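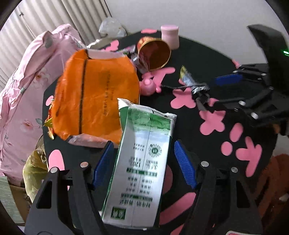
Milk carton on a black and pink tabletop

Rutomeo Home Garden Help > Vegetables > Cucumbers and squash

Zucchini flowering like mad, no zucchini. What am I doing wrong?

Asked April 19, 2021. 3 answers. Viewed 328 times.

Last summer I grew two zucchini plants, having been promised by everyone with a shovel that I would be leaving bags of the stuff on strangers' porches by August. I got flowers. Big, cheerful, orange-yellow flowers, every morning, for weeks. From July on I also got a handful of tiny fruits the size of my pinky, which turned yellow at the tip, went soft and dropped off.

Details, in case they matter. One raised bed against a south-facing fence, full sun until late afternoon. Soil was bagged compost mixed with whatever was there before. I fed them every week with the Bumia all-purpose liquid, the green bottle, at the strength on the label and occasionally a bit over when they looked sad. Leaves were enormous. You could have sheltered a family under them. Watered every evening with a hose from above. Variety was Igwe Early Green, if that means anything to anyone.

I'm about to start seeds again and would like to eat one this time. Is it the feed, the watering, the variety, or me?

Answer 1 (marked helpful by 40 people)

Mostly pollination, with the feed helping it along.

Zucchini has separate male and female flowers. The male ones sit on a long thin stalk. The female ones have what looks like a baby zucchini right behind the petals, and that is the thing you were watching turn yellow and fall off. It's an unpollinated fruit. The plant makes it on speculation and drops it when no pollen shows up.

Early in the season you often get only males for a week or two, so a flush of flowers with nothing behind them is normal and you just wait. But you had the little fruits too, so you had females. What you didn't have was a bee in the right place before lunch. The flowers open early and are closed up by midday, and a female gets one morning. If it's raining, or cold, or the bees are busy with your neighbor's lavender, that's it for that one.

You can do the job yourself and it takes a minute. Go out early with the coffee. Pick a male flower that's fully open, peel the petals off, and you're left with a stubby thing covered in yellow dust. Rub that around the middle of an open female. One male will do two or three females. It feels ridiculous the first time and then you're out there in a bathrobe doing it daily with real commitment.

As for the feed, leaves the size of umbrellas usually mean plenty of nitrogen. Your plants were having a lovely time and saw no reason to reproduce. I'd dig compost in at planting and then leave them alone until you see female flowers. After that switch to a tomato food, every other week, at the label strength and no "a bit over."
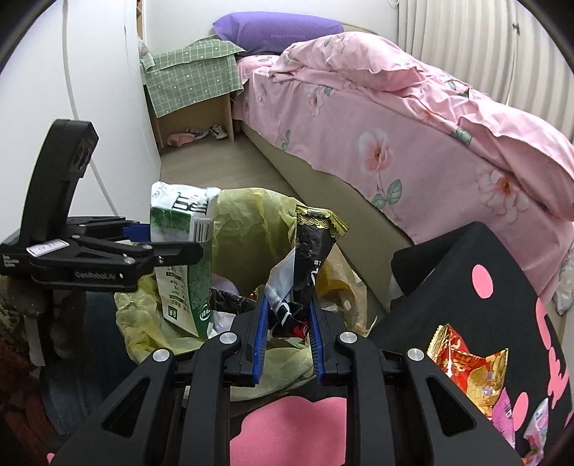
Watering from above in the evening is worth changing as well, though it didn't cause this. Water at the base, in the morning, and give it a good long soak every few days instead of a nightly sprinkle. The roots go deeper. Wet leaves overnight won't do you any favors with disease either, and if you've ever had blossom end rot on tomatoes, uneven watering gives you much the same brown mushy tip on squash. So if a fruit gets to four or five inches and then rots at the end, look at the water first. Pinky-size and yellow is pollination.

Also check how close together they were. Two plants in one raised bed could be fine or could be a wrestling match, depending on the bed. Mine get three feet each and still climb on each other. When the leaves are packed solid the bees have a hard time finding the flowers underneath. Cut off a few of the lowest, oldest leaves close to the main stem. The plant won't miss them.

Answer 2 (marked helpful by 3 people)

get a different variety. I grew Wimance two years running and it sets fruit without pollination, they sell it for greenhouses. 199 cents a packet at the place by me, which they seem to think sounds cheaper than two dollars. had more than I could eat. never fed it anything. never did anything with a flower either, frankly that sounds like a lot of work for a squash

Answer 3

Same thing happened to me with pumpkins so following this.

Do you spray anything? Somebody on my street sprays for everything that moves and we hardly see a bee until he goes on vacation. If you have room put some borage or marigolds at the end of the bed. Borage reseeds itself forever, so be sure you like it.

Comment from the asker

Thank you all. No sprays, but the plants were fifteen inches apart, so I think I've found at least one of my crimes. Going to try one Igwe and one Wimance at opposite ends of the bed, and I'll buy a small paintbrush because I'm not ready to be seen undressing a flower.

Does the paintbrush work as well?

Reply from Answer 1

Works fine. Use a dry one and go early.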